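周末收衣服收到怀疑人生,顺便聊聊我的旧衣服

12月16日 星期一

上周末我本来只想把换季的衣服挪个位置,结果一挪就挪了两天。事情是这样的,我家卧室那个衣柜是搬进来的时候在Rarlow买的,那会儿觉得两个人用绰绰有余,现在嘛……门都要用膝盖顶一下才能合上。周六早上我去拿一条围巾,上层一整摞毛衣直接砸到我头上,我站在那儿愣了大概五秒钟,然后决定,行,今天就收拾你。

先说我是怎么开始的(也不是什么好方法,大家随便看看)。我把所有衣服全部拿出来,堆在一起。对,全部。以前我都是一格一格慢慢收,收到第三格就累了,然后坐在地上刷手机,天黑了,再原样塞回去。这次全倒出来,不收完晚上没地方睡觉,逼自己一把!

堆起来之后我才知道自己有多少花衣服。我一直跟别人说我穿得很素,黑白灰那种,Jonalyn听了就笑,说你打开衣柜再讲一遍。好吧,打开了,我闭嘴。条纹的、格子的、碎花的,还有一大堆印满字的。纯色的基本上都是袜子。

印花衣服最难收的地方在于,叠好以后完全认不出来是哪一件。纯色的你看颜色就知道了,花的叠成一个小方块,露出来的可能只是一个角、半行字,找的时候还得一件一件抖开看,抖开了又懒得叠回去。我衣柜之所以变成那样,一大半是这么来的。

所以这次我改了个叠法,把最有特点的那块图案折到外面。比如有大字的就让字露出来,有人脸的就让脸朝外(晚上开柜门有点吓人,习惯就好)。叠的时候多花几秒钟,找的时候真的省事很多。

然后就是那种报纸拼贴风的衣服,我对这类东西完全没有抵抗力。密密麻麻的小字,黑白照片,一格一格的版面,再来一点点橙色的条,我看到就走不动路。浅色底的这件,粉粉白白的,上面竖着一行做旧的黑色大字,摊在一堆衣服里最显眼的就是它。压在上面那块藏蓝色的是另一种路子,小小的白色米色菱形和圆点,很像那种方头巾的花纹。两个摆在一起按理说应该很乱,可是我看着还挺顺眼的,搭不搭另说。

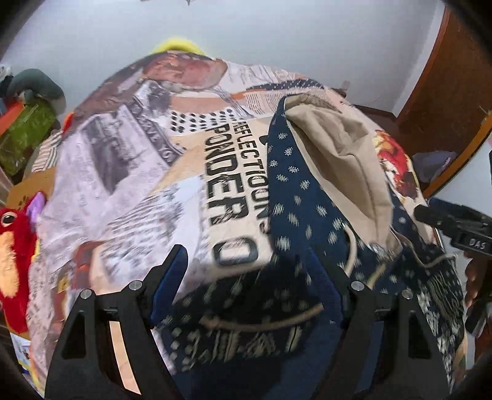 哪些留,哪些送走

这一步我纠结最久。网上那些整理教程都说一年没穿就扔,我试过,扔完第二个星期就想穿,气得我又买了一件差不多的。所以我现在的规矩宽松很多,先问自己三月份还想不想穿它,犹豫的就单独放一个袋子,袋子写上“二月”,到二月再打开看一次。那时候如果连袋子里有什么都想不起来,就可以安心送走了。

今年这个袋子有点鼓。里面有一条我大学时候的牛仔裤,扣子早就扣不上了,可是那个颜色现在真的买不到。还有一件Harer的毛衣,袖口起球起得像长了苔藓。我妈要是看到肯定说拿去擦桌子,我舍不得。

确定要送走的我按去处分了一下。状态好的给Honeylyn,她跟我身材差不多,而且她比我敢穿,我那些只敢在镜子前面穿的,她直接穿去上班。洗得有点旧但还能穿的,送去楼下Lumanlan的旧衣回收点,他们周末也收,就是要自己提过去,我提了两趟,胳膊酸到今天打字都在抖。实在不行的纯棉T恤,剪成方块当抹布,擦镜子特别好用,比买的好用!

顺便说一句,剪之前记得摸摸口袋。我从一件旧外套里摸出来200块钱,高兴得跟中奖一样,立刻就去买了奶茶。

关于收纳盒,我又交了一次学费

收到一半我开始觉得是工具的问题(每次都这样),于是上Kadside下单了一套抽屉分隔盒,一共花了407。到货一比,高了一点点,抽屉推不进去。就那么一点点!我趴在地上推了半天,最后还是认了,现在它们在阳台装土豆和洋葱。

所以如果你也想买,拜托先量,而且要量抽屉里面的高度,外面那个面板的高度没有用。我就是量的外面。

后来我用的是鞋盒,盖子拿掉,衣服竖着插进去,一排过去像放书一样。纸盒有个好处是挤一挤能变形,塞得进去。不好看是真不好看,但抽屉关上谁看得见呢。一个盒子放T恤,一个放运动的,花的那些单独一个大盒子,字和图案全部朝上,打开的时候像在翻旧杂志,我每次都会多看两眼。

薄的方巾、头巾这种小东西最烦,滑溜溜的,叠好了转身就散。我现在是卷起来,卷成春卷那样,塞在衣服和盒子的缝隙里,既不占地方,又能把衣服撑住不倒。这个是我自己琢磨出来的,得意一下。

还有大件。羽绒服我今年没有抽真空,去年抽过一次,拿出来扁得像饼,拍了好几天才回来。今年老老实实挂着,挂不下的那件搭在门后面,反正马上天天要穿。

两天下来的成果:衣柜门可以用一根手指关上了。我反复关了好多次,室友以为我在修门。

还没弄完的是床底下那两个箱子,里面应该是夏天的裙子,还有一些我已经不敢回想的东西。等元旦放假再说吧。Jonalyn说她要过来帮忙,我怀疑她只是想来挑衣服,不过有人陪着聊天总比一个人对着一座衣服山强。

你们家的印花衣服都怎么收?有没有叠好还能一眼认出来的办法,评论区教教我,拍照也行,乱的也行,我不会笑的。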